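Storage that gets used: a conversation with Leonora Macaraeg

Leonora Macaraeg has sorted other people's kitchens for most of her working life. She started in the stockroom of a housewares store, moved to the sales floor, and now runs Lindis, a home organizing service with a staff of two. We met at her office on McPhee Street to talk about food containers, a subject she gets asked about more than any other.

"People call me about the pantry, and then I get there and the trouble is the container drawer," she said. "They have forty bottoms and half as many lids. They can't put leftovers away without getting down on the floor."

Her first step is always the same. Everything comes out of the drawer and every container gets matched to its lid on the kitchen table. Whatever has no partner goes into a bag for recycling or gets used for screws and crayons. She gives clients one week to change their minds about the bag.

"One man, Branislav Kollár, kept a stack of round lids from a set his mother had. There were no bottoms left at all. He uses them under plant pots now. That's fine with me, they left the kitchen."

She prefers rectangular boxes for most homes. They line up against the back of a shelf and against each other, and a refrigerator holds more of them. Round ones she keeps for soup. Glass she likes for the oven but finds too heavy for high shelves, and she won't put it above shoulder height in a house with children.

On color she is less strict than I expected. Clear plastic is easiest to check from across the room, but she is happy with a cloudy or milky box as long as the lid comes off without a fight. Labels go on the front of the box and never on the lid. Lids get swapped, she said, and then the rice is marked as flour.

I asked whether a handle on the lid is worth having.

"For a box you lift down from a shelf, I want to hold the bottom. I tell people that every time. But for getting the lid off, a handle helps, especially if your hands are stiff. My colleague Anežka Hudec has arthritis and she buys nothing else." The drawback is stacking. A handle that stands up means the next box can't sit flat, so those go on the top row or on a shelf of their own.

Clips are the part she checks before buying. She opens and closes them several times in the store, and she looks at how the clip is joined to the lid. With everyday boxes she wants tabs she can work with a thumb. 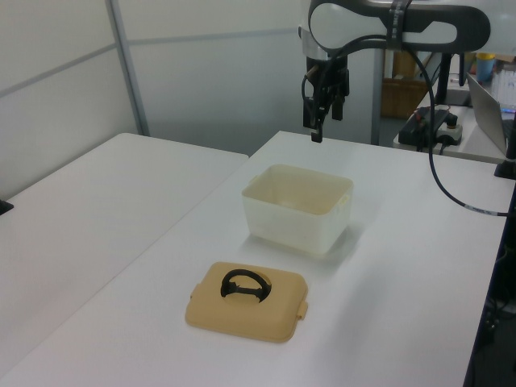
Washing and drying

Most of the smells clients complain about come from closing a box too soon. Macaraeg washes the lid separately, runs a soft brush around any groove or hollow, and leaves both parts open on a rack overnight — longer in damp weather. Tomato stains she leaves alone.

"It's a stain, it doesn't hurt anything. Put the onions in that one."

Her own kitchen has one shelf of containers, and she replaces them singly as they wear out. The next job on her calendar is a family of six on Elton Road, with a drawer that no longer closes.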